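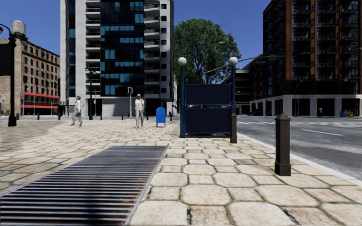
Bollard and pavement grate, rendered view

Voteck Rebound Board 2, for football training

The Voteck Rebound Board 2 is a heavy passing board for clubs, academies and schools. The player strikes the ball against the face and it comes back along the ground, at a speed which depends on the strength of the pass. It is suitable for grass, artificial turf and indoor halls.

The board has two faces. The smooth one gives a quick and true return. The ribbed one sends the ball back at a less regular angle, and goalkeepers like it very much for reaction work. To change the face, pull out both pins, turn the panel and put the pins back until they click.

Article number: 989
Price: 716 euros, delivery not included
Supplied with: panel, base, pins, rubber feet, transport strap

The base can be filled with water or dry sand. For outdoor use in windy places we recommend sand. Please do not leave water in the base during frost, the guarantee does not cover a cracked base.

Liam Marsden, youth coach at Gilum, has used the board with his under-twelves from August. He places it behind the midfield line and asks the players to look over the shoulder before each pass.

Spare pins and panels are kept in stock. Clubs which order several boards may ask for a separate offer.

Contact: Sushil Bhardwaj, Voteck club sales | © Voteck | Back to top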